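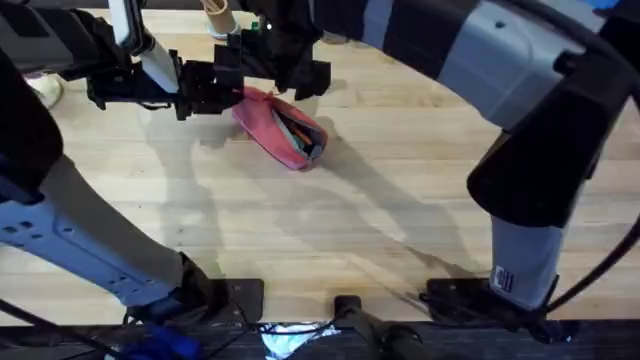
The pencil case on the bench, partly unzipped, between the two arms.

The left arm had been holding still for long enough that Rozália Malý had stopped looking at it. She reached under the gripper to push an orange pencil back into the pencil case, and the arm dropped and closed on her hand.

It got two fingers, across the middle joints. She didn't scream. She said Vilém's name in an ordinary voice, and then said it again, louder.

Vilém Šimko was sitting at the screen below the edge of the table. He hit the stop button before he had turned his head. Both arms locked. The trouble with locking was that the gripper locked too, and it had her fingers in it.

"Release it," she said.

"I can't release it from stop. I have to reset first."

"Then reset."

"If I reset, I don't know what it does next."

She thought about this. Her face had gone pale. "Cut the power," she said.

He crawled under the table and pulled the plug on the Stivier controller. The arms sagged on their joints. The gripper went slack, and she slid her hand out and held it against her chest with the other one. The pencil case stayed where it was. It was pink, the sort a child would carry to school, and it had been opened and closed more often than any pencil case was made for.

"Can you bend them?" Vilém asked.

She bent them. It took a while and she didn't enjoy it.

"Go and get them looked at."

"They aren't broken."

"Go anyway. Please."

She went. It was a little after four in the afternoon, in December, and already getting dark in the parking lot. Vilém stayed on the floor with the plug in his hand until he noticed he was still holding it.

Willen had taken the contract in the spring. Oravec packed school kits in a warehouse outside Pleltberg, and the people who did the packing kept leaving for better jobs. What Oravec wanted was a pair of arms that could do what two hands did: hold a soft case, pull the zipper, put the pens in, pull the zipper back. One arm gripped and the other worked. Soft things were hard. A box stayed the shape it was, and a pouch took a new shape every time you touched it.

They were supposed to show it working in three weeks.

He wrote the incident up before he did anything else. Willen had a form for it, and the form had a box marked "Cause," and he typed "Under investigation" in the box. Under "Equipment status" he typed "Powered down." Under "Changes made to equipment in the last month" he stopped typing and got himself a cup of coffee.

When he came back the box was still blank, so he saved the form and opened the log.

The log was long and dull. Every command to each arm was in there with a time next to it. For most of the afternoon the commands came at an even pace, one after another, and the arms followed them. Then, just before four, there was a gap. The network link between the computer and the Stivier had dropped. The gap lasted 320 milliseconds. After that the link came back and everything was even again.

There was another gap a few minutes later, and another after that. He started to see them all over the afternoon. They had been happening all day.

A gap by itself shouldn't have hurt anyone. The Stivier had a timer for that purpose. If it heard nothing from the computer for long enough, it assumed something was wrong, put both arms into a safe hold and threw away whatever it had been told to do. Somebody then had to walk over and clear it by hand.

The timer was set to 500 milliseconds.

A gap of 320 went right under it. The controller never raised the alarm. It kept the commands that had piled up on the other side of the gap, and when the link came back it carried them out, all of them, as fast as the motors would go. That was how the arm could hang there looking finished and then come down. The last command before Rozália reached in had been to close on the pouch. It had just gotten there late.

He knew all this by about half past four. He also knew who had set the timer, and he sat there for a time with the log open and did nothing about either.

It had been in November. The timer had been much shorter then, the way it came from the factory. The link was bad even in those days, and the arms kept dropping into safe hold in the middle of a run, with the zipper half open. Every time, he had to get up and clear the fault and start over. One evening it had happened so often that he couldn't get a single clean run, and he had opened the settings and raised the number. The faults stopped. He got his run. He meant to find out what was wrong with the link and then put the number back.

He had not told Rozália. There hadn't been a moment when he decided not to. It was one setting among many, and the next day there was something else to do.

She came back at six with the two fingers taped together.

"Bruised," she said. "I'm supposed to keep them up. What did you find?"

"You should go home."

"I will. What did you find?"

He showed her the gaps. She leaned over his shoulder and read the log with her taped hand held up beside her ear, like someone waiting to be called on. She read faster than he did. She got to the timer before he had scrolled to it.

"Why is that 500?" she said.

"I changed it."

"When?"

"November. It kept stopping."

She pulled the other chair over and sat down. She didn't say anything for long enough that he started to explain about the evening and the clean run, and then he heard how it sounded and quit.

"I've had my hands in there every day since then," she said.

"I know."

"I put my hands in there because it stops. You told me it stops. That's the only reason I do it."

"I know that."

"Did you put it on the form?"

"Not yet."

"Put it on the form," she said. "I'll wait."

He opened the form and went to the box he had left blank. He typed what he had changed and the month he had changed it. He typed that he hadn't recorded the change or told anyone. It came to four lines. She read them and asked him to add that the stop button had locked the gripper closed, with her hand in it, and that there was no way to open it short of pulling the plug. He had forgotten about that. He added it.

"That one's worse," she said. "The timer is your fault. The button would have done it to anybody."

He sent the form. Then she went home, and he drove her, because of the hand. They talked about the roads.

The next morning there was a call with Oravec. The man from the warehouse was decent about it. He asked how she was, and he asked it first. Then he asked about the three weeks. Willen's director said the date would have to move and couldn't say where to. There was a pause on the line. The man from the warehouse said he would rather hear this now than have one of his own people caught in the thing, and he said he would need it in writing for the people above him.

Vilém spent that day on the link. He swapped the network card in the computer and the gaps were still there. He swapped the switch on the wall and they were still there. Late in the day he ran his hand down the network cable to the controller and felt a flat place where it went under the foot of the table. Someone had set the table down on it, maybe as far back as the spring. He replaced the cable, a cheap one from the drawer, and watched the log for an hour. It ran even all the way down.

He put the timer back to the factory number anyway, and Rozália watched him do it and wrote it in the notebook with the time.

The buffer took longer. Stivier's support people sent a new setting that made the controller throw out any command older than a certain age. For the gripper, Rozália drew up a release: a second button, yellow, that cut power to the fingers alone and let them go slack while the arms stayed locked. She built the box for it with one and a half hands and wouldn't let him help with the soldering.

They tested it with a long wooden spoon from the kitchen. Nobody's hand went over the table while the arms had power, and Vilém put that on a sheet of paper and taped it to the screen.

"Ready?" he asked.

"Run it slow."

He ran it slow.

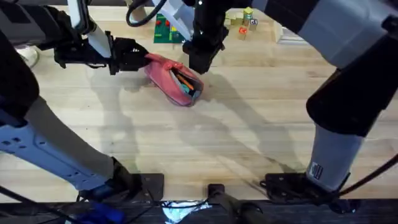 The left arm took the pouch by its closed end. The right one came in over the zipper and waited. Rozália had a laptop on her knees with the link controls on it, and she cut the connection without telling him when she was going to.

Both arms froze. The alarm sounded, the same thin beep he had spent November getting rid of.

"Bring it back," he said.

She restored the link. The arms didn't move. The log showed the old commands coming in and being thrown away, one line each. He waited longer than he needed to, then cleared the fault, and the arms still didn't move until he told them to.

"Again," she said.

They did it again with the gap cut down to 320, the same as the one that had caught her. The alarm went off. They did it with the spoon handle between the fingers, and she pressed the stop and then the yellow button. The gripper let go and the spoon fell on the table. There was a dent in the handle where the metal had closed on it. She picked it up once the power was off and ran her thumb over the mark.

"Keep that," Vilém said. "For the report."

"It's from the kitchen."

"I'll buy them a spoon."

She set it next to the notebook. She had taken the tape off her fingers that week, and the two of them were yellow and green along the joints. She opened and closed the hand a few times under the edge of the table, where she may have thought he couldn't see it.

"I want the settings locked," she said. "Both of us have to sign in to change one."

"All right."

"I don't mean only you. I might have done the same thing."

"Would you?"

She thought about it. "It was a really annoying beep," she said. She turned the page in the notebook and wrote the time at the top. "Run it again. I'll do the right arm this time."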